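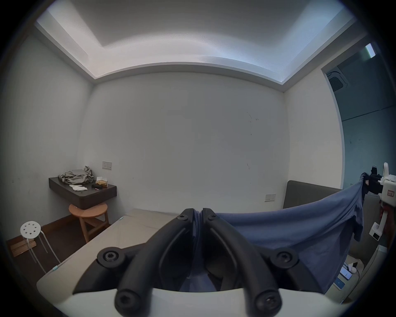
Are soft looped fingers worth the trouble over flat clamping jaws for folding clothes?

For thin cotton they are, as long as you can live with a weaker hold at the tips. For anything heavy, I would stay with flat jaws or use one of each.

The longer version follows. I have been going back and forth between two hand-held grippers for laundry work, mostly T-shirts, on a bed. The first has the curved black fingers, hollow in the middle, that give a little when they close. I call it the Maris, after the finger pattern it uses. The second is the Gbeho, which has a plain black jaw and closes like a clothespin. Both are squeezed by hand. There is no arm involved at this stage. The motions get recorded and replayed later on the Jorncombe arm, so whatever I can't do comfortably by hand is not going to work there either.

## What I tested

I used one pile of clothes for everything, the kind that comes out of an ordinary dryer. Each try was one pickup: close on the fabric, lift it off the sheet, hold it while the other gripper takes an end, and set it down. I did 113 tries over two evenings. I swapped hands halfway through because my right hand is stronger and was making the Maris look better than it is.

A try counted as a miss if the fabric slipped out before I meant to let go, or if I picked up two layers when I wanted one. I did not time anything. Speed depends mostly on how awake I am.

## Curved fingers

The good part is the approach. The tips come in at an angle, so they slide along the sheet and gather a small fold without me having to press down hard. With the flat jaw I have to push into the mattress, and then it likes to take the sheet along with the shirt. On a firm table this matters less. On a bed it matters a lot.

The give in the fingers also helps when I am a little off. If the fold is thicker on one side, the tips shift and still close on it.

The bad part is pulling. When two grippers stretch a shirt between them, the load goes straight to the tips, and that is the weakest place to hold anything. A T-shirt is fine. A damp T-shirt is borderline. Jeans by the waistband came out 6 times before I stopped trying. The fingers bend outward, the tips open up, and that is the end of it.

They also work themselves loose. After the first evening I found play in the left finger and had to go over the screws with a hex key. I now check them before each session. Thread locker is on the list.

## Flat jaw

It holds. Once the Gbeho has a corner it keeps it, and I could shake a towel out without losing it. It is my first choice for the side that stays still while the other side moves.

Picking up is where it falls behind. It wants an edge or a corner that is already raised. In the middle of a flat shirt it mostly pushes the cloth around. I got better at this with practice, but a replayed motion won't have my practice, so I don't give it credit for that.

The handle is also a bit thick for me. After an hour I notice it in my thumb.

## Camera view

The wide lens sits behind the fingers and sees nearly everything, walls and ceiling included. I tried a narrower one for an evening. The fabric looked sharper, but I kept losing sight of the second gripper whenever my hands were far apart, and for a shirt they are far apart most of the time. I went back to the wide one and put up with the bent lines.

Two things made a difference to the recordings:

- Even room light. A single bedside lamp gave hard shadows in the folds, and tracking dropped out 5 times in one session.
- Some clutter at the edges of the room. Bare walls give the tracking little to work with, so I leave the furniture where it is and don't tidy up first.

## Cost and printing

I printed three sets of fingers before I got a pair I liked. The first was too stiff and the second tore at the root. I have gone through 940 grams of flexible filament so far, failed prints included, which is more than I planned. The Tullerik controller board was already in the drawer. It reads the finger opening from both grippers and has not given me any trouble apart from a loose connector.

The flat jaw needed one print and a strip of rubber.

## Where I ended up

I use one of each now. The curved fingers go in whichever hand does the picking, and the flat jaw takes the far end once it is off the bed. Handing over from the first to the second is easy because the first has already raised an edge. Going the other way is clumsy and I avoid it.

I still want to try a thin rubber pad on the curved tips, to see if it helps with pulling without spoiling the slide along the sheet. My guess is that it will spoil it a little. Towels are next after that, and then fitted sheets, which I have been putting off since last August.

If anyone has a finger shape that handles both a T-shirt and a pair of jeans, leave a comment with the infill and wall settings you used.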